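The steps in this section cover first-time setup of the Flultwood tabletop dehydrator, models with the front dial and the separate timer. Read it through once before plugging anything in. If you are replacing an older Diltow unit, your trays will fit but the drip sheet will not.

## 2. Setting up the dehydrator

### 2.1 Choosing a spot

1. Pick a flat, level surface that can hold the full weight of the unit with loaded trays. A large table or a solid counter is fine. Folding tables are not.
2. Leave a hand's width of clear space at the sides and twice that at the back, where the fan draws air.
3. Keep the unit away from curtains, paper towels, and anything else that could be pulled against the back grille.
4. Check that the outlet is on its own circuit, or at least not shared with a kettle, toaster, or space heater. The heater draws 600 watts at the highest setting.
5. Set out your fruit at the other end of the table so you can work from one side to the other without reaching over the unit. 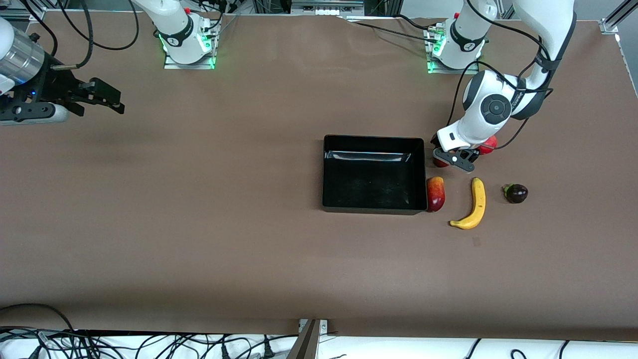

### 2.2 Unpacking and cleaning

1. Lift the unit out of the box by the base. Do not lift it by the lid or the tray stack.
2. Remove the foam ring under the fan guard. It is gray and easy to miss. The unit will smell if it is run with the ring in place.
3. Take out all trays and wash them by hand in warm water with dish soap. Let them dry fully.
4. Wipe the base with a damp cloth. Never put the base in water or under a faucet.
5. Slide the drip sheet in, glossy side up, until it stops.

**Note:** The fine mesh inserts are packed flat under the bottom tray. They are used for berries and herbs and can be put away for now.

### 2.3 The first run

The first run burns off oil left on the heater at the factory. Do it with the trays in and no food.

1. Stack the trays with the tabs lined up over the power cord.
2. Put on the lid. It should sit flat with no rocking. If it rocks, one of the trays is turned the wrong way.
3. Turn the dial to HIGH and set the timer for 20 minutes.
4. Open a window. A light smell is normal on this run only.
5. When the timer ends, the heater shuts off and the fan keeps going for a short while. Leave the unit plugged in until the fan stops.

> **Caution:** The lid vent gets hot enough to burn skin. Use a dry towel or an oven mitt to lift it.

If the display shows code 627 at any point, the fan is blocked or not turning. Unplug the unit, let it cool, look for the foam ring from step 2 in section 2.2, and start again. If the code comes back, stop using the unit and contact Flultwood service.

### 2.4 Getting fruit ready

Fruit should be ripe but firm. Overripe fruit sticks to the trays and takes longer to dry. Bruised spots can be cut out and the rest used.

1. Wash all fruit, including fruit you are going to peel.
2. Sort by kind before you cut. Different fruits need different times, and mixing them on one tray means some pieces will be overdone.
3. Peel bananas and slice them crosswise, a little thicker than a coin. Thin slices turn to chips, thick ones stay chewy.
4. Core apples and pears. Peeling is optional.
5. For fruit with a thick rind, such as mangosteen, remove the rind and lift out the white segments. Take out any large seeds. The rind is not dried in this unit.
6. Dip cut bananas, apples, and pears in water with a spoonful of lemon juice if you want to keep the color. Drain well.
7. Lay the pieces in a single layer, not touching.
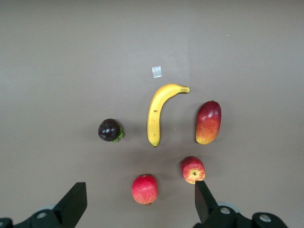 *Banana and mangosteen, unpeeled.*

### 2.5 Settings

| Fruit | Dial | Cut | Check for |
|---|---|---|---|
| Banana | MED | Slices | Leathery, no wet center |
| Apple | MED | Rings | Bends without breaking |
| Pear | MED | Quarters or slices | Soft, dry to the touch |
| Mangosteen | LOW | Segments, seeded | Tacky outside, no juice when pressed |
| Berries | LOW | Whole, on mesh | Wrinkled, firm |

Drying time depends on the fruit, the thickness of the cut, and the air in the room. Expect up to 20 hours for thick pieces in a damp kitchen. Start checking well before that. Swap the top and bottom trays once, at the halfway point.

Orlando Mosquera in our test kitchen runs mangosteen overnight on LOW and checks it at 7 a.m. If you do the same, set the timer before you leave the room. The unit does not run without it.

**Note:** Do not raise the dial to finish faster. The outside hardens and the middle stays wet, and fruit dried that way will mold in the jar.

### 2.6 Cooling and storing

1. Turn the dial to OFF and let the fan finish.
2. Leave the fruit on the open trays until it is at room temperature.
3. Pack it loosely in clean glass jars and close the lids.
4. Shake the jars once a day for a week. If you see moisture on the glass, put the fruit back in the dehydrator on LOW.
5. Label the jars and keep them in a dark cupboard.

Wash the trays the same day. Sugar that has dried on overnight needs a long soak.

### 2.7 Filter reminder

The filter light comes on after 3000 hours of fan time. Filters are sold under part name Jimari and come in pairs. To reset the light, hold the timer button down while plugging the unit in, and let go when the display goes blank. Replacement steps are in section 5.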